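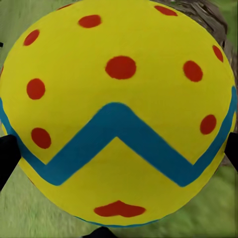 Yellow egg with a teal zigzag, rendered up close

I drove over to Prutmont in March for the indoor tennis weekend, mostly to watch the women's draw, and I've been meaning to write it up. It's a small event. The players share a locker room with the swim club, and the seats are the folding kind, so bring something to sit on.

I got there at 9 in the morning and caught the end of a first-round match on the back court. Tetow was playing a left-hander I didn't know, and she looked slow to start. Her first serve was going long and she kept changing where she stood to receive. She won the match anyway, by getting more balls back than the other woman wanted to deal with. It took nearly 2 hours for two sets. I would have guessed an hour from the score.

The match I came for was Ziółkowski against Zisen. They've met before at this level and I had only seen one of those matches, on a bad stream, so I was glad to get a seat behind the baseline. Zisen hits flat and takes the ball early. On a fast indoor court that should be enough, and for a set it was. Ziółkowski hardly got a look at a break point.

Then she started slicing the backhand low and short, and Zisen had to come forward on balls she didn't want to come forward on. I counted five passing shots in one stretch of the second set, four of them crosscourt. The third set was close until 4–4, when Zisen double-faulted on break point and Ziółkowski served it out. She didn't celebrate much. She shook hands, packed up and went to find some food.

I sat next to Vasilis Ristić for most of it. He coaches juniors at the club and had two of his kids working as ball runners. He thought Zisen should have served to the body more in the third, and I agree with him. She had done it twice in the first set and got a weak return both times.

The board by the door gave attendance as 429 for the day. It felt like fewer, but people wander in and out to the café.

I didn't stay for the doubles. The parking lot was getting icy and I had a long drive. I heard later that Tetow lost in the semifinal, in straight sets, to Ziółkowski — I'd like to have seen that one, given how the two of them like to drag out a rally.

The outdoor season is next. My own first league match is coming up and I still haven't had my racquets restrung.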